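2022-02-16

Up at 5:40, outside temperature minus six. Opened the shop, lit the stove, and left the glue bottles on the shelf above it until the shop came up to working temperature. Humidity on the wall gauge read low again, so I filled the pan on the stove and put the lid half on. The cherry boards for the Avach order have stayed flat since the weekend. I will leave them in stickers until Monday regardless.

Morning went to the Lekbridge hive. I had promised myself I would not open it before a warm spell, and I did not. I hefted it from the back with the luggage scale hooked under the floor, both sides, and added the two readings. The weight loss since the last check is within what I expect for this time of year. There were dead bees on the landing board, a small handful, dry and light. Cleared the entrance with a bent wire. Put my ear to the side wall and got a low, even hum. The mouse guard is still tight. The strap had slackened, so I took up two notches.

The sugar block I made in January is still wrapped in the pantry. If the next reading drops at the same rate I will put it on over the hole in the inner cover, with a shim to give clearance. Sugar to water was the usual ratio, no vinegar this time. The last batch with vinegar set fine but smelled, and I could see no benefit from it.

Second hive, the one by the Nurmi fence, is the weak one. Lighter than the first by a good margin. The hum was there but I had to knock once to get it. That colony came from a late July split and never filled the outer combs. I have wrapped it in tar paper on three sides and left the front bare. The top insulation was damp at one corner, so I swapped it for a dry piece and tipped the hive forward slightly with a wedge under the back. Water should now run out the entrance instead of dripping on the cluster.

Jennylyn Lagman called at noon about sharing a queen order. She wants hers in the first shipment. I think the first shipment is too early for our elevation and told her so. She said she would go ahead anyway and feed them. We agreed to split the postage if the dates can be made to match.

Afternoon in the shop. Four new hive bodies to make before spring. All corners are rabbeted, glued and screwed, no finger joints this year. The jig takes too long to set up for so few boxes, and the rabbeted ones from three winters ago are still square.

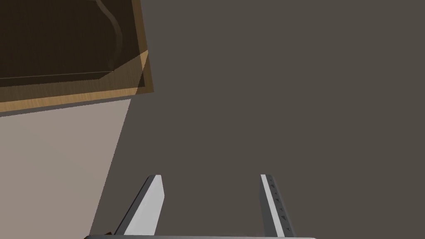

Inside faces stay bare, outside faces get two coats of oil paint. The frame rests are cut to the standard depth and I checked bee space above the top bars with a gauge block before cutting the rest. One board had a knot running through the rest and I set it aside for a floor.

Ordered 320 sheets of wax foundation from Bistton, which came to $148 with shipping. More than I need. The price break was worth it, and the extra will keep in the cellar if it stays flat.

Glue-up on the first body at 4:15, clamps off tomorrow after breakfast. Diagonals matched. Stove out at six. Need more deck screws and a new blade for the small saw.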